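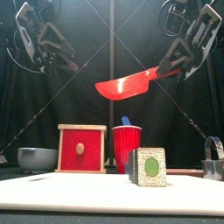 Montri Noiphan wrote:

> I read the Momel notes twice and I still don't see how you get from
> "changed one thing in the scoring" to the jump you report on the
> cutting board layouts. Same arms, same policy, same demos, if I
> understand you. Is it really only the relabeling? And would you
> expect it to hold on something that isn't kitchen clutter? We are
> about to spend the whole of January on Flustow and I would like to
> know before we do.
>
> Also, what does "late grasp" mean? It's in the table and nowhere
> else.

Montri,

"Late grasp" is in the table and nowhere else because the paragraph that defined it was cut to make the page limit. I did the cutting. Sorry.

A late grasp is a run where the fingers close on the tool after the arm has already started the move that was supposed to come next. Sometimes it works anyway. The old scoring called those a success, the policy learned that grabbing at the last moment was fine, and then we all stood there wondering why it kept grabbing at the last moment. I wrote the old scoring too, so I get to be rude about it.

To your main question: yes, it is only the relabeling. We took 100 demos and cut each one at the moment the grip settles. Everything before the cut is trained as reaching, everything after it as tool use, and the two parts no longer share a label. Nothing was collected again. The network is the one you already have, down to the learning rate that Uchida picked out of a hat two years ago and that no one has been brave enough to touch.

On the held-out layouts the old labels finished 23 runs out of 100. The new ones finished 43. I would like to call that a doubling, but I have been to school. It still fails more than it works, and you should have that sentence handy when somebody asks you for a live demo. 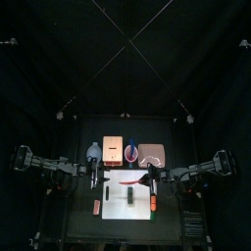

Where the gain comes from is less flattering than the notes make it sound. Most of it is on tools with an obvious handle. Flat things lying on the board improved a little, and thin things hardly moved. I broke the failures down by tool and for pens and sticks the two methods are close enough that I wouldn't bet lunch on which is better. If Flustow is mostly pens, keep your January.

What I would try first, before you commit to anything:

Run your existing checkpoint on 9 of your own layouts and score them by hand for late grasps. It takes an afternoon and it is dull. If you find hardly any, relabeling has nothing to fix and you can go do something else.

If you find plenty, relabel but don't retrain from scratch. Start from the old weights. From scratch we lost the two-arm behavior completely — one arm did all the work and the other hung there like a coat — and it took me far too long to see that the cuts were to blame. With two arms you need a cut per arm. One cut for the pair teaches the idle arm that its job is over.

Keep the layouts messy. We tried a tidy set with just the tool and the board, the numbers were lovely, and they meant nothing once the bowls and boxes came back. Those numbers are not in the notes and they will not be in the paper either.

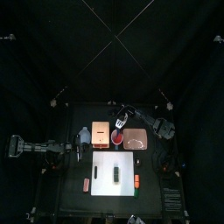 Knife on the left, spatula held near the right wrist, the rest of the clutter between them.

As for whether it holds outside the kitchen, I don't know. Cumwood has the script and was going to try it on their bench parts. The last I heard they were arguing over what counts as "settled" for a grip on a hex key, and that is a fair argument. We use finger speed under a threshold. The threshold was chosen by watching replays until I got bored, and I have not done the sweep. If a reviewer is reading this list, I am just about to do the sweep.

The relabeling script is in the Momel repo under tools. It wants the old log format. If you point it at the new format it will run happily to the end and cut every demo at frame zero, so look at a few before you train on them. Ask me how I know.

I'll put the late grasp definition back in the notes tonight. Something else will have to go, probably the acknowledgments.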